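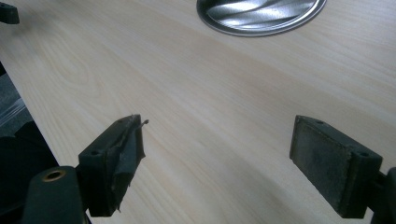
Phùng

탐방기 > 주방·생활용품 > 공장 견학
홈 | 탐방기 | 자료실 | 지난 글 | 문의

Bendden에 있는 Brastness 주방용품 공장의 3월 공개 견학에 다녀왔다. 회차당 정원은 20명이고, 내가 들어간 것은 오후 2시 회차다. 동선은 가공동, 검사실, 견본실 순서로 고정되어 있다. 가공동은 통로에서만 볼 수 있었으므로 이 글에서는 견본실을 중심으로 적는다.

가공동에서는 뚜껑 가장자리를 마는 공정과 광택 공정을 보았다. 광택은 거친 연마, 중간 연마, 마감 연마로 나뉘며, 안내 자료에는 각 단계의 연마재 입도가 적혀 있지 않았다. 질의 시간에 물었으나 품목마다 다르다는 답만 받았다. 통로 유리와 작업대 사이가 멀어 표면 상태의 차이는 구분하기 어려웠다. 소음은 대화가 가능한 수준이었다.

검사실에서는 뚜껑의 평탄도를 정반 위에서 확인한다. 틈새 게이지를 가장자리에 대고 한 바퀴 돌리는 방식이고, 통과하지 못한 것은 재작업 상자로 간다. 불량률은 공개하지 않는다고 했다.

견본실의 상판은 밝은색 목재다. 크림색과 베이지색 사이이고, 왼쪽 절반에는 산 모양의 무늬결이, 오른쪽에는 길고 나란한 결이 나온다. 오른쪽의 색조가 조금 더 따뜻하다. 수종 표기는 찾지 못했다. 금속 제품을 올려놓고 보기에는 적당한 바탕이다. 다만 조명이 고르지 않아 상판 가운데는 밝게 뜨고 한쪽 구석은 회색으로 가라앉는다. 광택면을 비교할 때는 같은 자리에 놓고 보아야 한다.

둥근 은색 뚜껑은 상판에 눕혀 놓은 상태로 보았다. 둘레에 가늘고 어두운 테가 있고, 안쪽 면은 광택 처리되어 흰 반사와 회색 반사가 곡선을 이루며 겹친다. 안쪽 면까지 이 정도로 닦은 제품은 흔하지 않다. 반사 띠가 중간에 꺾이면 면의 굴곡을 의심할 수 있는데, 육안으로 판정할 수 있는 것은 거기까지다.

조리도구 스탠드는 Wotitz라는 품명으로 나온다. 배포된 제원표상 높이는 53cm, 중량은 786g이다. 구조는 단순하다. 얕고 둥근 금속 받침에 가는 은색 기둥 하나를 세우고, 꼭대기에 평평한 원판을 얹었다. 원판 둘레로 짧고 굽은 가지가 여러 방향으로 뻗어 있어 왕관이나 해 모양에 가깝다. 원판 중심에는 작고 둥근 손잡이가 달려 있다. 기둥이 가는 데 비해 윗부분이 넓어서, 한쪽에만 도구를 걸었을 때의 안정성이 궁금했다. 제원표에는 편하중에 대한 항목이 없다.

받침은 거울처럼 주변을 비춘다. 보기에는 좋으나 지문 관리는 필요할 것이다. 바닥면의 미끄럼 방지 처리 여부는 확인하지 못했다.

같은 상판에서 본 적갈색 주걱형 도구는 손잡이 쪽이 좁고 반대쪽이 넓고 납작하다. 손잡이 끝에 작은 구멍이 있다. 이런 도구를 고리에 거는 경우에는 구멍 지름과 고리 굵기의 관계가 중요하다. 구멍이 작으면 걸 때마다 각도를 맞추어야 하고, 너무 크면 걸린 상태에서 흔들린다. 재질은 따로 묻지 않았다.

상판 앞쪽 모서리 두 곳에는 짧고 어두운 색의 테이프가 붙어 있다. 스탠드 기둥 뒤로는 상판에 작고 둥근 어두운 부분이 있는데, 뚫린 구멍인지 끼워 넣은 원판인지는 판단하지 못했다.
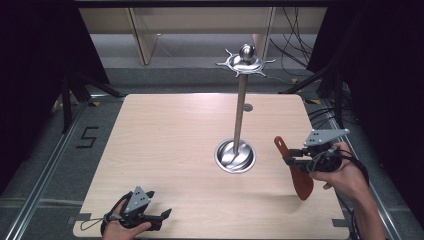 질의 시간과 방문 참고 사항

질의는 견학 끝에 한꺼번에 받는다. 스탠드의 기둥과 받침을 분리할 수 있는지 물었고, 나사 체결식이며 분해 세척이 가능하다는 답을 들었다. 원판의 가지는 별도로 교체할 수 없다. 뚜껑은 지름별로 따로 구입할 수 있으나 견학 당일 현장 판매는 하지 않는다.

가공동 촬영은 금지다. 굽이 있는 신발은 통로의 격자 바닥에 끼일 수 있으므로 피하는 편이 낫다. 주차장은 정문이 아닌 북측 출입구로 들어간다. 제원표는 견본실 출구에서 한 부씩 배포하며, 가공동 안내 자료는 나갈 때 회수한다. 필요한 수치는 회수 전에 옮겨 적어야 한다.

다음 공개 견학은 9월이다. 검사실 체류 시간이 늘어난다고 하니, 평탄도 검사를 자세히 보려면 그때 신청하는 것이 맞다.

이전 글 | 목록 | 다음 글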